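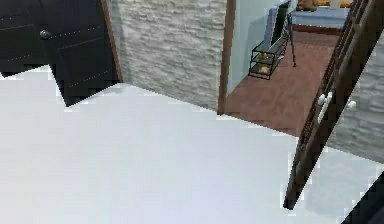

Sound Insulation in Shared Study Rooms
Student Project Report, Building Studies, Ollville College
Submitted 31 Aug 2018

1. Background

Students at the Belloddale site have reported for several terms that conversation carries between the shared study rooms. The department asked the project group to measure the problem and to suggest low-cost improvements. Building work on the walls was outside the scope of the project.

2. Method

Measurements were taken in four rooms on the ground floor. A loudspeaker was placed in one room and played a steady test tone at 500 Hz, with the sound level recorded on both sides of the door. Each reading was repeated with the door closed, with the door closed and a draft strip fitted at the bottom, and with the door fully open. Two of the rooms have carpet and two have hard floors. Windows were kept shut throughout.

The group had planned to use a wider range of test tones. The meter on loan from the Obura building was only available for a short period, and the plan was reduced accordingly.

3. Findings

The gap under the door was the main path for sound in every room tested. Fitting a draft strip gave a clear improvement, although the strip in the corner room did not sit evenly and had to be refitted. Differences between the carpeted and hard-floored rooms were most noticeable inside the rooms themselves, where speech was harder to follow over a hard floor.

Results for the room nearest the stairwell should be treated with care. Foot traffic could not be stopped during the test - several readings were discarded for this reason.

4. Recommendations

The group recommends that draft strips be fitted to all study room doors before teaching resumes in September. Worn seals along the door frames should be replaced at the same time. The Resanberg site uses the same type of door and should be checked in the same way.

Further work should include lower test tones, as complaints about music were not covered by the present measurements. The full table of readings is held in the department office.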